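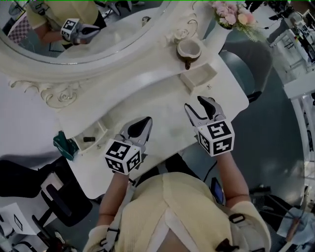
로봇은 어떻게 일을 배울까? 손으로 보여 주면 돼요!

안녕, 친구들! 나는 텔라사(Tellasa)라는 연구실에서 로봇에게 집안일을 가르치고 있어요. 로봇 선생님이라고 하면 다들 어려운 컴퓨터 글자만 잔뜩 치는 줄 아는데, 내가 하루 종일 하는 일은 컵 옮기기, 서랍 열기, 쟁반 제자리에 놓기예요. 엄마 아빠가 들으면 "우리 집에 와서 좀 하지?" 하실 것 같죠?

여러분은 신발 끈 묶는 법을 어떻게 배웠어요? 누가 옆에서 천천히 묶어 주는 걸 보고 따라 했을 거예요. 로봇도 비슷해요. 그런데 문제가 하나 있어요. 내 손에는 손가락이 다섯 개인데, 내가 가르치는 로봇은 손가락이 두 개뿐이거든요. 내가 다섯 손가락으로 컵을 쏙 집어 버리면 로봇은 똑같이 따라 할 수가 없어요.

그래서 나도 로봇처럼 두 손가락짜리 집게를 양손에 하나씩 쥐어요. 이걸 '그리퍼'라고 불러요. 처음 쥐면 진짜 답답해요! 두꺼운 장갑을 끼고 콩을 줍는 기분이랄까요. 나는 첫날 플라스틱 컵을 여섯 번이나 떨어뜨렸어요.

집게에는 작은 카메라가 달려 있어서 손끝에서 보이는 모습을 계속 찍어요. 머리에 쓰는 카메라도 있고요. 머리 카메라는 넓게 보고, 손 카메라는 물건을 아주 가까이에서 봐요.

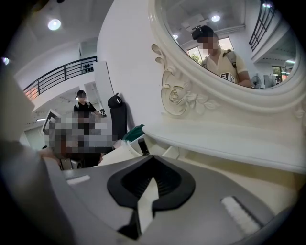

오른손 집게의 카메라로 본 모습. 거울 속에 머리에 카메라를 쓴 사람이 보여요.

그럼 정육면체에 붙은 까맣고 하얀 네모 무늬는 뭘까요? 그건 집게의 이름표 같은 거예요. 컴퓨터가 무늬를 보고 "아, 집게가 지금 저기 있고 이만큼 기울었구나!" 하고 알아낸답니다.

한 번만 보여 주면 로봇이 바로 할 수 있을까요? 땡! 우리 '도르토(Doltow)' 수업에서는 같은 일을 100번 보여 주고, 컵 자리를 조금 바꿔서 또 보여 줘요. 지금까지 모은 연습 영상이 3455개나 돼요. 팔이 얼마나 아픈지 몰라요.

로봇을 직접 움직이며 가르치는 방법도 있어요. 내가 멀리서 조종기를 움직이면 로봇 팔이 따라 움직이는 건데, 이걸 '원격 조종'이라고 해요. 게임이랑 닮았지만 속도는 훨씬 느려요.

집에서도 해 볼 수 있어요! 양손에 요리 집게를 하나씩 들고 양말을 개어 보세요. 깨지는 물건은 안 돼요, 꼭 양말로요. 동생한테 말로만 방법을 알려 주고, 그다음엔 직접 보여 주면서 알려 줘 보세요. 어느 쪽이 더 빨리 되는지 나한테도 알려 줘요!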